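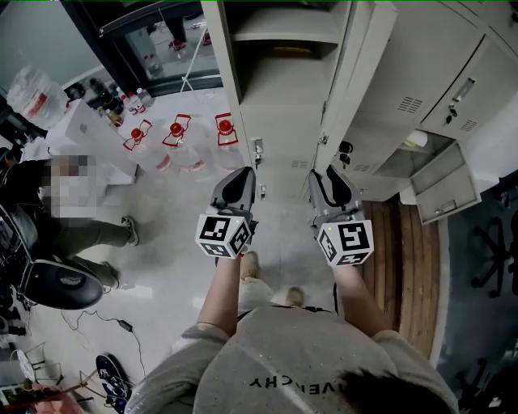

Prallden is a crisis simulation in a box, made by a small outfit called Besel, and I have now run it enough times that my own copy has a split corner and a coffee ring on the map. It puts four governments around a table while a border standoff gets worse, and it asks them to find a way out before their allies, their parliaments or their own generals take the decision away from them. I went in expecting something stiff, with people in blazers reading prepared remarks at each other. My groups don't play it that way at all. A light gray T-shirt and beige shoes, like the ones in the photo, are as formal as my foreign ministers ever get, and they have still produced some of the best arguments about treaty obligations I've heard outside a hearing room.

Posted 23/07/2023 by So-yul Pyo

I should say where I'm coming from. I run an evening discussion group on foreign affairs, mostly adults, a few high school seniors, one or two people who follow defense news more closely than is good for them. We used to do a reading and then talk. The talk was fine, but everybody spoke as a spectator. "They should have sanctioned them sooner." "Why didn't the alliance just say no?" I bought this kit in March because I wanted people to feel what it's like to have to answer that second question with a partner government threatening to walk out. It cost me $80 of my own money, which felt like a lot for cardboard. I'd pay it again tomorrow.

The setup

The crisis is built on a made-up region. Prastovdale is a midsize country with a large Russian-doll problem (a province inside a province inside a disputed province, and yes, you will need the map). Its bigger neighbor, Jin, has moved 3,000 troops up to the river for what it calls a seasonal exercise. The other two seats at the table are a distant power with a defense pact it would rather not be asked about, and a trading state that sells fuel to everyone and has no army worth mentioning.

Every team gets a folder. Inside is a public position, a private position, a list of red lines and a sheet of domestic pressures, and this last sheet is where the kit earns its price. You may be the defense minister who wants to de-escalate, but your coalition partner has an election coming and needs to look tough. You can't show that sheet to anybody. So you spend the whole first round making speeches you don't believe, hoping the other side is bright enough to read between the lines. They usually aren't! They have their own sheet to worry about.

The folders are well written. Whoever did the text has clearly read a lot of real communiques, because the public statements have that wonderful flat tone where "frank and constructive" means there was shouting. My seniors thought the wording was a joke until I handed them a stack of actual joint statements to compare.

How a session goes

The box says three hours. Believe it. I tried squeezing it into a shorter evening once and we had to stop right as the trading state was about to cut off fuel shipments, and I got emails about it for days.

A session moves in rounds. There's a closed meeting inside each team, then a stretch of open diplomacy when people can go talk in corners, then a formal session where only the heads of delegation may speak, then the moderator turns over an event card. The event cards are terrific. One is a leaked phone call. One is a fishing boat that gets boarded by the wrong navy. One is a visiting legislator who says something stupid on television and binds the government to it, and every time that card comes up the whole room groans, and then they have to deal with it.

What I love most is the signaling rule. If you want to move forces, you write an order and choose whether it's visible, deniable or quiet. The moderator then tells the other teams what their intelligence services think they saw. They never get the order itself. So a country can pull back its artillery as a gesture of good faith and have it reported across the table as "unexplained nighttime movement of heavy vehicles." I've seen a perfectly decent peace plan collapse over that. Afterward, when the folders are opened and everyone reads what the others were really thinking, there's a long noisy half hour of people pointing at each other and yelling "you were BLUFFING?" I always leave time for it.

One evening stays with me. The distant power had a retired insurance adjuster as its head of delegation, a quiet man who took notes on everything. Jin demanded a written guarantee that the pact would never be extended up to the river. He asked for a recess, then another, then offered a guarantee so carefully hedged that both sides could go home and claim it said opposite things. Jin signed. Prastovdale was furious, accused him of selling them out, and then found a clause on the back that gave them exactly the monitors they'd been asking for since round one. I still have that sheet of paper pinned over my desk.

What you get for the money

The map is big and printed on heavy stock, and the colors are easy to tell apart. Folders, event cards, pads of order slips, a moderator's book, a little stand for the clock (bring your own clock). The order slips run out quickly, so photocopy them before your first session. Besel lets you do that, it says so on the inside of the lid.

The moderator's book is the weak spot. It's thorough, and all the answers are in there, but the order is strange. The rules for breaking an agreement are in the chapter on press conferences. The rules for press conferences are in an appendix. I put colored tabs in mine after the first run and haven't had trouble since, but a brand new moderator opening it an hour before guests arrive is going to sweat a bit. Read it the night before with a pencil.

I'd also have liked more for the trading state to do early on. It gets powerful later, once fuel starts to matter, but in the opening round that team mostly hosts other people's meetings. I now give that folder to my most talkative members and they fill the gap by starting rumors. Works beautifully, though I don't think it's what the designers had in mind.

And the military side is simple, on purpose. If you have somebody who wants to know the range of every missile system, they're going to be disappointed. There are forces, they're in a place, they're ready or they aren't. One of my regulars spent the first round asking about air defense coverage and I just kept handing him the book. By the second round he was too busy trying to stop his own prime minister from resigning to care.

Who it's for

Discussion groups, civics and government classes with a long block, a model parliament club that's bored of resolutions, a family that argues about the news anyway. I wouldn't run it with small children, and I wouldn't run it with people who need a winner. There isn't one. You score each government against its own hidden goals, and it's quite possible for everyone to do okay or for everyone to do terribly. My first group had a war and all the teams still thought they'd been the reasonable ones.

You need a moderator who's willing to talk a lot and doesn't mind being lied to. If that's you, you'll have a great time. I barely sit down.

Has it changed the way we talk about the real thing? I think so. Last time we met for an ordinary reading night, the topic was a string of state visits by one government to a few smaller partners, and the first comment wasn't about who was good or bad. Somebody asked what was on their domestic pressures sheet. Then the rest of them spent the evening trying to write it.

Besel has a second scenario planned, set at sea, with a canal. I've already cleared a shelf for it. In the meantime I'm running the river crisis again next month with a new group, and I'm giving the insurance adjuster Jin.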